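4.2 What counts as put away

We had planned to score tidiness by asking whether each toy had gone back where it belonged. The plan lasted until the first family at Bultness, where it emerged that the toy kitchen had never had a "where." Parents spoke warmly of a bin. Children denied the bin. Of the 18 households in the study, only five could name a home for every piece, and in two of those the home was the sofa.

We therefore dropped location and looked at grouping: which pieces end up next to which when the set comes out of storage and gets spread across a table. Figure 3 gives the sort of starting layout we mean. The pan and the colander take up the room, as cookware does in full-size kitchens, and the food fits in where it can. A strawberry sits by a mug, a peeled banana just to the mug's right, and the ketchup has the plate to itself. Adults shown a layout of this kind nearly always called it a mess. Children of four and five tended to call it lunch.

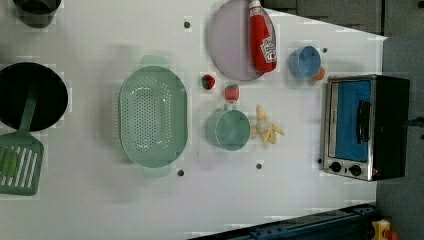 Figure 3. Toy kitchen pieces before sorting.

Widad Abou Jaoude objected at this point in the project that we were grading children against a cutlery drawer. A child who puts the ketchup with the plate has sorted by meal, she wrote in her comments on the draft, and a child who puts all the red things together has sorted by color, and both have worked harder than the parent who sweeps the lot into a box and shuts the lid. We found this annoying and then rewrote the coding scheme.

The revised scheme (Table 2) allows for sorting by meal, color, size and kind, plus a leftover category that the coders named "Ullberg" after the site where it was most needed. Witold Zieliński coded all sessions a second time under the new rules. Disagreements were mostly over mugs, which can be dishes or, if the child insists, boats.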